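How to Get Your Fitness Back Before Preseason Soccer

Six weeks is a good amount of time for an adult amateur player to come back from a long break. It can be done in four, but the last part gets rushed and that is where pulled hamstrings come from. The plan on this page is the one we use at Skerkier for players returning in the summer after no organized training since spring. It assumes you were fit at some point, you have no current injury, and you can train on your own three or four days a week.

You need running shoes, your cleats, one ball, a few cones or water bottles, and a stretch of flat grass. A full field is not required. Penalty area to midfield is plenty.
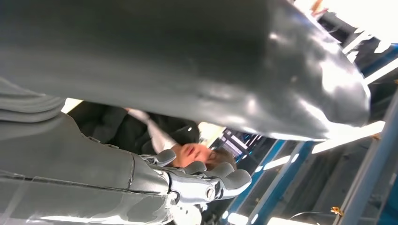

Marichka Holovko

Before you start

Do one easy test so you have something to compare against later. Warm up for ten minutes, then run at a steady, hard pace for six minutes and write down how far you got. Our left back, Taras Pavliuk, covered 1,182 meters on his first try last year, which he was unhappy with, and he was starting matches by the end of preseason. The number only matters to you. Don't repeat the test until the end of week three.

If you have been hurt in the past year, talk to a doctor or physical therapist first and follow what they tell you, even where it differs from this plan.

Weeks one and two: easy running

Run three times a week with at least one day off between runs. Start with 20 minutes. Keep it slow enough that you could speak in full sentences. By the end of week two you should be at 30 minutes.

Most players go too fast here. If you get home and have to lie down, it was too fast. Walk for a minute whenever you need to and then pick it up again.

After each run, do the following while you are still warm:

Calf raises, 2 sets of 12 on each leg
Side plank, 2 sets of 20 seconds on each side
Glute bridge, 2 sets of 15
Single-leg balance, 30 seconds on each leg

Add the ball on one of your days off from running. Fifteen minutes against a wall is fine. Pass with the inside of both feet and take the ball on the move. Leave shooting alone for now. Hitting a ball hard with cold, unused hip flexors is a common way to lose the next ten days.

Week three: change of pace

Keep two of the easy runs and replace the third with intervals. Warm up for ten minutes, then run fast for one minute and jog for two. Do that six times. Fast means a pace you could hold for the whole minute, so if the last 15 seconds fall apart, start the next one slower.

Move this session to grass and wear your cleats for the second half of it. Feet get soft during a break, and blisters in the first team session are a nuisance. Players who bought new cleats over the break should wear them around the house for a couple of evenings first.

At the end of the week, run the six-minute test again. Use the same place and the same time of day if you can.

Week four: turning and stopping

Soccer is mostly short runs with a hard stop at the end, and jogging does not prepare you for stopping. Set two cones 10 meters apart. Run to the far cone, slow down over the last 3 meters, touch the ground, turn, and run back. Do eight of these, turning off the left foot on half of them. Rest for two minutes and do the set again.

Bend your knees and get your hips low as you slow down. If you are standing tall when you plant your foot, the knee takes all of it.

The strength work goes up this week. Add walking lunges, 2 sets of 10 on each leg, and the Nordic hamstring curl, 2 sets of 4. The Nordic curl will make you sore the first time. Do it on a day when you are not running the next morning. Suleiman Effiong, who handles our warmups, has everyone hook their heels under a low bench if they don't have a partner to hold their ankles. Check that the bench won't tip.
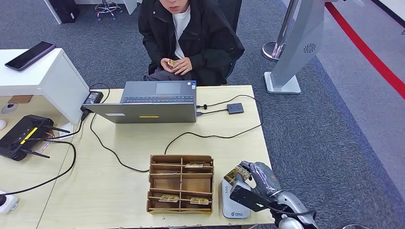 How many rest days should I take in week four?

Take at least two full rest days, and put one of them right after the turning session. A walk or an easy bike ride on those days is fine. If your legs still feel heavy when the next session comes around, drop one set and keep the rest as written.

Week five: sprints and shooting

You are ready to run at full speed now, in small amounts. After a proper warmup, do six sprints of 20 meters. Walk back to the start and wait until your breathing is normal before the next one. These are for speed, so long rests are correct. Two sprint sessions this week, with two days between them.

Shooting comes back in this week too. Begin with passes into an empty goal from 12 meters and move back over the session. Limit yourself to 20 hard shots, and fewer with your weaker foot. Long goal kicks and crosses count toward the total.

Small-sided games are useful if you can find one. We play on the Hutsuliak field on Monday evenings, four against four, and new people are welcome. Play for short periods and substitute often.

Week six: lighten up

Cut everything in half. Do one short interval session early in the week, one set of turns, and four sprints. Keep the balance work and side planks. Sleep more than you normally do if your job allows it.

Preseason sessions are hard, and the point is to arrive a little fresh. Missed days from earlier in the plan should stay missed. Trying to fit them into week six is the mistake we see most often.

Pain and soreness

Dull soreness on both sides that fades as you warm up is normal. Stop for the day if you have pain that is sharp, that is on one side only, or that changes the way you run. If it is still there after two days off, get it looked at.

Goalkeepers can follow the same plan with shorter runs in weeks one and two. Stefaniia Pylypenko wrote a separate page on diving and handling work, and it fits in from week four onward.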